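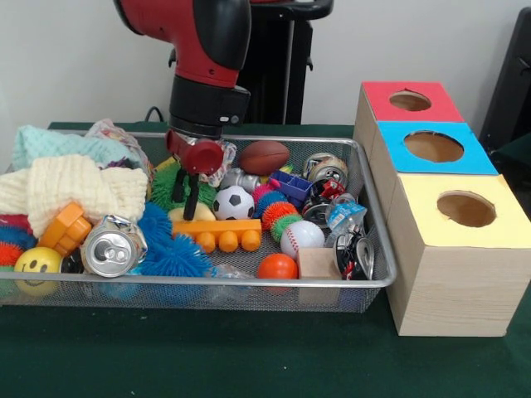

20 March 2022
By Marek Vaněk

Safeguarding walk-through, parish hall and church, Prarnorow

Second visit. The first was in February, and items left open then are marked "carried over." The pastor and the religious education coordinator walked the building with me. The diocesan policy binder was used as the standard, along with the parish's own rules for youth groups.

ROOMS AND SIGHT LINES

1. Every room used by minors has a window in the door, or the door stays open. PARTLY MET
Classrooms 1 to 4 are fine. Classroom 5 has a window, but a poster for the Lenten fish supper was taped over most of it. Taken down during the visit. Please keep all door glass clear, seasonal decorations included.

2. Confessions for children are heard in a place that can be seen but not overheard. MET
The side chapel is used for first confessions. The confessional near the baptistry is kept for adults and has a fixed screen.

3. Sacristy door is open when altar servers are vesting. NOT MET, carried over
The door closes by itself. A wedge was bought after the last visit and has gone missing. A hook on the wall would be better. The pastor will have one fitted before Holy Week.

4. Storage rooms and the choir loft are locked when not in use. PARTLY MET
Loft locked. The boiler room was locked. The closet behind the stage was not, and the key could not be found.

5. Nursery can be seen into from the hallway. MET
Half door in place, top section open.

PEOPLE

6. Background checks on file for clergy, staff and all adults who work with minors. PARTLY MET
There are 22 adults on the list. Two have checks that ran out over the winter. Both have been told they can't help with classes until the new ones come back. The list itself should carry the expiration dates. At present you have to open each folder to find them.

7. Training certificates on file. MET
Printed copies seen for everyone on the list. One is filed under a maiden name, and a note has been added.

8. Visiting priests and religious have a letter of good standing before they minister here. MET
Letter for Father Đàm seen, signed by his superior and dated before his first Mass in the parish. Keep the original in the office. It was in the sacristy drawer with the Mass cards.

9. Two unrelated adults present at every youth activity. NOT MET
The sign-in sheets for the Satau group show a married couple as the only adults on two evenings. Under the policy a couple counts as one. A third adult is needed, or the session is called off.

REPORTING

10. Notice posted with the civil hotline number, the diocesan victim assistance contact and the police. PARTLY MET
Posted in the vestibule and in the hall kitchen. The vestibule copy still gives the old diocesan extension. None is posted near the classrooms.

11. Staff can say who they would call first. MET
Five people were asked. All said they would call the civil authorities directly and then tell the diocese. One thought the pastor had to give permission. He does not, and this was explained to her.

12. Written record kept of every concern, including minor ones. PARTLY MET
The log exists and is kept locked. Last entry has no signature. Entries should be signed the same day.

13. Messages to minors go through the parish account with a parent copied. MET
The parish uses Zillura for this. Sample of 11 messages looked at, all with a parent included. The youth choir still has an old group text, which should be closed.

ACTION

Items 3 and 9 are to be fixed first. The pastor will confirm both in writing. All other open items are due within 90 days. A copy of this sheet goes to the parish council and to the diocesan office, with the names in item 6 removed.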